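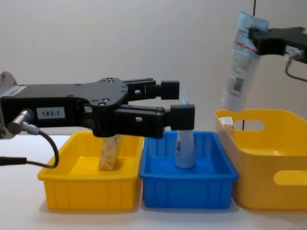
乾物を使い切るのが苦手だ。ひじき、切り干し大根、麩、春雨。安いときに買って戸棚の奥に入れ、忘れたころにまた同じものを買う。去年までは袋のまま輪ゴムで留めて箱に立てていたが、箱の中が見えないので結局だめだった。いまは中身を移して、写真のようにプラスチックの容器を白い台の上に一列に並べる形に落ち着いている。重ねずに横一列にするのが自分には合っていて、奥というものがなくなると、同じものを二度買うことも減った。

容器は最初、密閉度の高いものをそろえようとした。Herkariの保存容器が良いと聞いて店で値段を見たら、必要な分をそろえると3,000円を超える。乾物のためにそこまで出す気になれず、100円のものにした。ふたが少し固いほかは困っていない。湿気が気になる海苔と麩には、菓子についてきた乾燥剤を入れている。

移し替えで一度失敗したのは、袋を捨ててしまったことだ。戻し時間も賞味期限もわからなくなった。切り干し大根は適当でもなんとかなるが、豆は困る。それからは袋の裏の必要なところだけ切り取って、容器の内側に入れるようにした。マスキングテープに日付を書く方法も試したが、洗うたびに貼り直すのが面倒で続かなかった。

使うほうの話。曜日を決めるのがいちばん効いた。うちでは土曜日の昼を乾物の日にしている。献立はたいしたものではない。

切り干し大根は煮物にすると量が多くて飽きるので、戻して絞り、ツナとマヨネーズで和える。戻し汁は味噌汁に使う。甘みが出るので味噌は少なめにする。

ひじきは米と一緒に炊く。油揚げとにんじんを入れ、しょうゆと酒。残ったら翌日に卵で包む。

春雨は戻さずに鍋へ直接入れる。スープを吸うので水は多めにしておく。

高野豆腐は長いこと余らせていた。今井さん(今井恵美子さん。以前、料理の会で一緒だった)に、すりおろしてひき肉に混ぜるといいと教わり、それで減るようになった。ハンバーグに入れると肉汁を吸って少しやわらかくなる。入れすぎるとぱさつく。うちの分量だと高野豆腐2枚が上限だった。

豆はまだうまくいっていない。前の晩に水につけるのを忘れる。金曜の夜に思い出せればいいのだが、だいたい寝る前には頭にない。先日、大豆を熱湯につけて短く戻すやり方を試した。食べられる程度にはなったものの、皮がかなりむけた。カレーに入れるなら問題ないと思う。圧力鍋は持っておらず、置く場所もない。

食費がどのくらい変わったかはきちんと計算していない。レシートを見返すと、土曜日に出来合いの弁当を買う回数は減っている。家族三人分なので、それなりの差にはなっているはずだ。ただ、乾物の日だからと足りない具を買いに出てしまい、余計なものまで買って帰ることもある。先週はそれで柿を一袋買った。

年末は昆布と干ししいたけが安くなるが、今年は容器に入る分だけにするつもりでいる。干ししいたけは軸の固いものが残っていて、まずこれを佃煮にしてしまいたい。次の土曜日は、使いかけの麩で卵とじの予定。

12月 投稿者:高木あすか

前の記事 次の記事 記事一覧 台所のこと 買い物 プロフィール

お問い合わせ © 高木あすか ページの先頭へ戻る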